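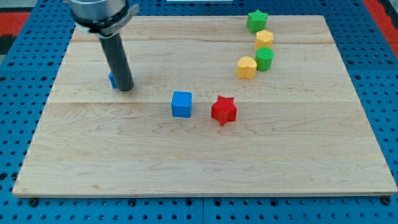 ## 5. Working rules for the tabletop pushing station

Section 5 applies to everyone who runs the Pemeck station, whether by hand control or from a stored program. It covers the state of the table before a run, the order of steps during a run, and what has to be written down afterward. The rules assume the usual setup: a light wooden board on the blue perforated table, a single black finger on the arm, and small plastic blocks standing on their flat bases. The finger works close to the wood, with its rounded tip near the surface, and most of the rules below come from that short distance. If your setup differs from the usual one, read Section 8 first and get a signed change sheet before powering the arm.

The words "must" and "should" are used on purpose. A "must" has to be followed on every run. A "should" may be skipped if the shift lead agrees and the log says why.

### 5.1 Before power is applied

1. Check that the station tag reads READY. If it reads HOLD, stop and call the shift lead.
2. Walk once around the table. Cables must be clipped up and no tools may be left on the perforated surface.
3. Press down on each corner of the board in turn. It must not rock.
4. Try to slide the board with both hands. If it moves at all, reset it and check the bolts at the front corners with the hand driver. Do not use the power driver here, as it strips the threads in the table panels.
5. Run a dry cloth over the board, along the grain. Feel across the seams between planks for a raised edge. A seam you can catch with a fingernail must be reported before the arm is moved over it.
6. Look at the finger. The tip must be round and smooth, with no chips or flat spots. Turn it gently by hand to confirm that it is tight in its collar.
7. Press the stop button, confirm that the panel shows STOP, and release it. Do this at the start of every shift, even if the last shift did it an hour ago.

> **Caution:** Steps 3 through 6 put your hands inside the reach of the arm. The main switch must be off and your own lock must be on it. A stop button is not a lock.

### 5.2 Setting the tip height

The tip height is the gap between the lowest point of the finger and the surface of the wood. It must be set again after any change of board, finger, or collar, and after any hard contact.

1. Remove your lock and switch the station on. Select SLOW.
2. Move the arm to the first check point, near the left side of the board.
3. Place the Hadon 4 mm gauge strip flat on the wood under the tip.
4. Lower the arm in single steps until the strip drags lightly when pulled. Do not lower it further to "take up the slack."
5. Raise the arm, take out the strip, and repeat at the remaining check points.
6. If the readings differ by more than 2 mm between any two points, the board is not level. Switch off, lock out, and go back to 5.1, step 3.
7. Press STORE. The panel shows the new height and asks for your initials.

**Note:** Do not set the height with a folded piece of paper or a spare block. Printed blocks vary from batch to batch, and a few have a slight lip on the base.

### 5.3 Placing the blocks 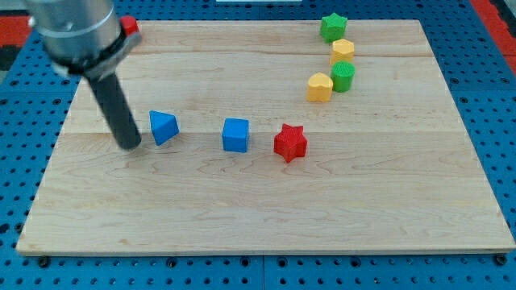
A run starts from a known layout. The start sheet for the program shows which blocks are used and which part of the board each one belongs in. Exact positions are left open unless the sheet marks them with a cross. For free placement, the following rules apply:

- Every block must stand flat on its base. A block lying on its side or leaning on another one must be set right before the run.
- Blocks may touch only if the start sheet allows it. Some programs use touching pairs as part of the task and others read a pair as one shape and stop with fault 7.
- Leave enough open wood beside the finger for it to come down without landing on a block.
- Keep the front part of the board clear unless the sheet calls for it. Operators reach in from the front, and a block there is easily knocked with a sleeve.
- Do not put anything on the board that is not on the sheet. That includes the gauge strip, pens, and the cap from the marker.

Place the blocks with the arm parked and the station on HOLD. On this station, HOLD cuts drive power, and placing blocks is the only hand work allowed without a lock. You must be able to see the HOLD lamp the whole time. If you can't see it from where you are standing, move or ask a second person to watch it.

Blocks that look alike are not always interchangeable. The tray insert supplied by Grumton has a pocket for each shape and color, and spare blocks are kept under the insert in a bag. A spare brought into use must be written in the log with the batch mark from its bag. A block with a broken point, a split side, or loose strands of plastic goes in the reject bin. Do not trim it with a knife and put it back.

### 5.4 During the run

1. Tell anyone near the table that you are about to start. Wait for an answer.
2. Stand behind the floor line with the pendant in your hand. It must not be hung on the table or left on a chair.
3. Start the first run of each layout in SLOW. Watch the first full push from start to finish.
4. If the first push is clean, you may change to NORMAL. FAST is not used on this table.
5. Keep your eyes on the tip and the blocks near it. If you need to look at the screen for more than a glance, press HOLD.
6. If a block tips over, press HOLD, wait for the lamp, and set the block upright. Note the time. The run may go on.
7. If a block leaves the board, press HOLD and end the run. It may not be restarted from the middle, since the stored path no longer matches the layout.

Press STOP at once if:

- the finger scrapes or digs into the wood;
- the finger bends or turns in its collar;
- a block is trapped under the tip;
- the board shifts;
- anyone crosses the floor line.

After a STOP, the arm stays where it is. Do not push it clear by hand. Use the RETRACT key, which lifts the tip straight up at slow speed. If RETRACT gives no movement, switch off at the main, lock out, and follow Section 9.

> **Caution:** A block pinned between the tip and the board can spring out when the arm lifts. Wear the safety glasses from the hook by the panel and keep your face back from the table edge.

### 5.5 Light touch and heavy touch

Pushing is contact work, so some touch between finger and block is expected on every run. The log uses two terms for it.

**Light touch** means the finger moves a block along the board and the block stays flat. It needs no entry.

**Heavy touch** means any contact that lifts a block, marks it, marks the wood, or raises the force alarm. It must be entered, even when the program carried on and finished. After a heavy touch against the wood, set the tip height again before the next run. Repeat heavy touches in the same spot usually mean a worn seam or a low bolt. Mark the spot with pencil on the board edge, never on the working surface, and raise a repair slip.

### 5.6 Ending the run

1. Press HOLD and wait for the lamp.
2. Send the arm to PARK. Do not lift the blocks until it has stopped.
3. Put the blocks back in the tray insert, each in its own pocket. An empty pocket means a missing block. Look for it on the floor and behind the table legs before leaving.
4. Wipe the board along the grain.
5. Switch off at the main if no run is planned for the rest of the shift.
6. Fill in the log.

### 5.7 What goes in the log

Each entry must have the date, the shift, the program name, the stored tip height, the run counter at start and end, and the initials of the operator. Write the counter in full. The counter on the Arthur table stood at 1,528 when the present log book was opened, so entries below that number belong to the old book and should be looked up there.

Under "Remarks," enter:

- every STOP, with the reason;
- every heavy touch;
- every block taken out of use or brought in;
- any "should" that was skipped, and who agreed to it.

A run with no remarks is entered as "none." A blank field counts as an unfinished entry, and the next operator must not start until it has been filled.

### 5.8 Changes to this section

Revised Tuesday, May 16, 2023. The rule on touching blocks in 5.3 and the definition of heavy touch in 5.5 are new. The old wording, which let the operator restart a run after a block had left the board, has been taken out. Operators signed off on the earlier issue may go on working until the end of June and must read and sign this one by then. Printed copies of the earlier issue should be removed from the station folder.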